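3.2 Orientation of packages and access to label information

The second part of the study concerned how packaged dry goods come to rest when they are put away on a worktop or open shelf, and whether the printed information on them can still be read afterward. Section 3.1 dealt with rigid containers (cans, jars and cartons), which nearly always stand on their base. Flexible and semi-flexible packages behave differently. They lean, they slump against their neighbors, and the panel carrying the nutrition information may end up at any angle to the person looking for it.

Packages were recorded as found in home kitchens at the Skikolero and Ploso sites. No package was moved before it was recorded, and household members were asked to put their groceries away as they normally would. The full record contains 2,749 package observations. Of these, 416 were set aside before analysis because the package had been decanted or had lost its outer wrapping, or because two recorders disagreed on which face was the front.

Each remaining package was coded on three variables. The first was tilt, taken as the angle between the long edge of the package and the vertical. The second was contact, meaning whether the package touched or was partly hidden by another object. The third was label access, coded on a four-point scale. A score of 0 means that no part of the nutrition panel is in view. A score of 1 means that the panel can be identified as such by its rules or border only. A score of 2 means that the heading can be read but the rows beneath it cannot. A score of 3 means that both heading and rows can be read from the recording position.

The distinction between scores 1 and 2 proved easy to apply. In the United States the heading is set much larger than the rows beneath it, and it survives a good deal of tilt and distance. The distinction between 2 and 3 was harder, and depended on lighting and on the finish of the package. Glossy dark packages with the panel reversed out in white were the most difficult group. The heading on such packages usually remained legible, while the thin strokes of the smaller type were lost. Figure 4 shows a score of 2 on a package of this type, with a second, checkered package beside it.
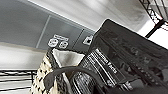 Figure 4. Tilted dark package with white-on-black nutrition panel; heading legible, rows not legible (label access = 2, contact = yes).

Contact was coded separately for packages and for other objects. The second category was added after a pilot round at Ploso, where small appliances and their cords shared the worktop with food in most kitchens. A cable lying across a package does not hide much of its surface, but it can cross the panel at the point where the reader needs it, and it discourages people from pulling the package forward. Recorders therefore noted any cable passing in front of a package, whether or not it covered printed text. Wall outlets in view behind the packages were also noted, as a simple marker that the storage area doubled as a place for plugging things in.

Coding was done with the Parisi sheet, revised for this study by the removal of its two items on shelf height. The revised sheet takes less time to fill in and can be completed by one person. Disagreements were settled by a third recorder who had not visited the kitchen in question. Where the third recorder could not decide between two scores, the lower score was kept – this happened mainly with crumpled foil and paper packs, on which a fold may run through the panel.

Two limits of the method should be stated. The recording position was fixed at standing eye level or closer, so scores do not carry over to a seated user or a child. Tilt was also measured in one plane only. A package that leans backward as well as sideways presents a foreshortened panel, and the sheet has no entry for this. A correction was tried on a subset of around 900 packages, using the printed width of the panel as a reference, but it was dropped because the width differs between products and could not always be established.

Opened packages were kept in the analysis when the outer wrapping was still present. A folded or rolled top was coded under closure (Section 3.3) and was not treated as contact, even where it lay against the package next to it. The Gresavance data used for comparison in Section 4 follow the same rule, with the exception of resealable bags, which were coded there as closed in all cases.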